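Nerkedix Community Help
Storage and Stockrooms
Posted in November by Hiba Akl

Best way to lay out pots and trays on open metal shelving?

I look after the stockroom for a small catering hire business. We keep metal pots on the upper shelf and black plastic trays on the lower one, and stock gets moved in cardboard boxes on a cart with a tubular handle. 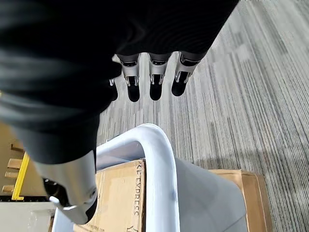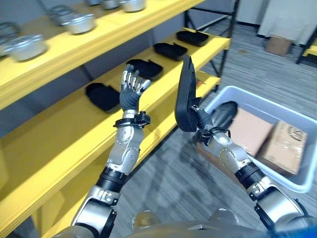
My trouble is that the trays never have a settled place. One person stacks them, the next spreads them out flat, and by the afternoon there is no space to put anything down. The pots are less of a nuisance but they are heavy to lift from the top. Should I swap the two shelves over, or leave the pots up there and sort out the trays? I would like to avoid buying another unit. The trays are 375 mm long and the shelf is 385 mm deep, so they only just fit front to back.

Hiba Akl

Skiltar

Swap them. Heavy things go low and light things go high, in any stockroom. Plastic trays weigh next to nothing and anyone can lift a few down from the top.

Before you do it, look for the load plate on the unit. If there isn't one, ask the supplier for the rating per shelf and don't guess it from the thickness of the metal.

For the trays, nest them in short stacks, all facing the same way. Stand them on edge only if you fit dividers, otherwise they slide down as soon as you take one out. With 10 mm to spare I would put them in lengthways front to back and leave it at that. Stick a strip of tape along the shelf edge with a mark for each stack. People do follow tape – mine did, after a week or so of being reminded.

Bitar

We left our pots on top and it's been fine, but we only use them at weekends. Depends how often yours go out.

Sovell

Agree with Skiltar on the swap. Put the largest pots nearest the end where you bring the cart in, so they are carried the shortest distance. Also keep one bit of the lower shelf clear for setting a box down while you unpack. We lost ours to odds and ends and had to start again.

Contact us | Copyright Nerkedix Community Help | Back to top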